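Broltanex Household Robotics – Good Practice Work Stream
Progress report to the Devora program office, December

Dear Qiuyue Yu,

Thank you again for your patience over the autumn, and for the very helpful notes you sent on our first draft. I am glad to say that the working guide is now in a shape we can share, and I would like to take you through where we have got to.

As you may remember, we set out to write rules for robots that reach into ordinary shelves. Lab shelves are kind to a robot, but home shelves hold soft toys beside bottles, and small things tucked in front of large ones – and most of the rules we inherited had little to say about that.

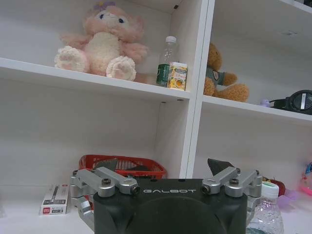
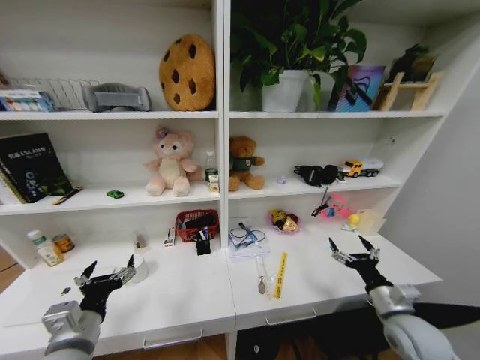
Shelf work under the draft guide

The guide has 63 rules, down from 114 in the version you read. Weidong Yan did most of the pruning, and did it with great care. Wherever two rules asked an operator to check the same thing, he kept the one that was easier to follow with a robot waiting. The rules on approach speed, on stopping before the fingers pass the front of a shelf, and on keeping both arms out of the same cubby are unchanged.

We had a long and friendly argument over soft objects. Su would like a separate grip limit for plush and fabric, and I have come around to her view, so it will go into the next draft. Containers that may hold liquid already have their own page.

Five operators have tried the guide so far, over some 3000 reaches, all logged in Grudis. Their main complaint is that the stop-and-report form is too long, and they are right – we are cutting it to a single page.

Still open are the wording on shared workspaces and the question of who signs off when a shelf is rearranged in the middle of a session. I would dearly like your thoughts on the second before we send the next draft in January.

With warm thanks from all of us on the team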